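White shelves, white tabletops, keeping them white

Quick one, typing this between loads. Got a few notes asking how I keep pale surfaces from going dingy, so here's what I do. No order to it.

Crumbs first, always dry. Soft brush or a dry cloth, toward you, into your hand. Do NOT spray first. Wet crumbs smear and then you've got paste in the corners and you're there all night with a toothpick.

Then damp cloth, well wrung. Drop of dish soap in a bowl of warm water, that's plenty. I used the Gillar spray for a while, smelled nice, left a film on everything. Went back to soap.

Dry it after. People skip this. Water marks on white look gray and then you think it's still dirty and wipe it agian.

Corners where the shelf meets the back wall - old toothbrush, wrapped in a thin cloth. Push along the seam, don't scrub across it. Side walls too if it's a boxed-in shelf, they get a gray shadow look and half the time it really is just shadow, so check with a flashlight before you go at it for ten minutes. Ask me how I know.

Specks. Most come off with a fingernail under the cloth. If one doesn't, wet corner of the cloth on it, leave it 3 minutes, try again. Reddish brown ones at my house are always tea or sauce. Baking soda paste for those, tiny bit, fingertip only, rinse well.

Thin dark lines are the tricky ones. Could be a hair, could be a scratch. Run a strip of tape over it. Comes up on the tape, hair. Doesn't, feel it with your nail. If the nail catches, it's a scratch and no amount of wiping helps, so stop before you dull the patch around it. Pui-shan Shek wrote in to say she uses a white wax filler stick on hers, the Tresermont one, and buffs with a sock. Haven't tried it. She says it holds up till you put something hot on it.
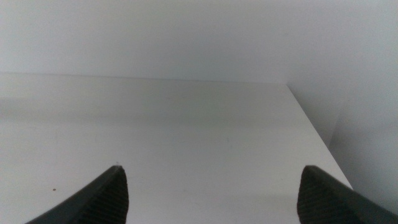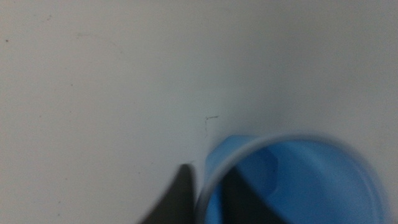

Cups. Colored plastic ones and glazed mugs both leave rings if the bottom is wet, and a ring on white shows from across the room. Dry the bottom before you put it down. I keep a folded dishcloth at the end of the shelf as a parking spot and everybody in the house uses it except the one who drinks the most coffee.

Old rings - soap and water first, then the baking soda paste, same as for the tea. Melamine sponge only if you're desperate, and very light, those things are basically sandpaper. I took the sheen off a whole corner with one in October and it still bugs me every morning when the light comes in low.

No bleach. No scouring powder. Someone asked about vinegar, fine on most laminate but I keep it off painted shelves, it took the shine off mine.

Painted shelf that's stayed sticky? Probably not cured. Leave it empty as long as you can stand, then felt dots under anything heavy. Pack of 100 lasts forever. I'm still on the Ofori ones I bought for the last apartment.

Liner, since it came up twice: clear, not the patterned stuff. Patterned hides the dirt, you forget to lift it, and then there's a whole situation under there. Cut it a little short so you can get a finger under the edge. Wash it in the tub every 6 weeks or when you remeber.

Drawer fronts next time, and whatever that yellow stuff is around the handles.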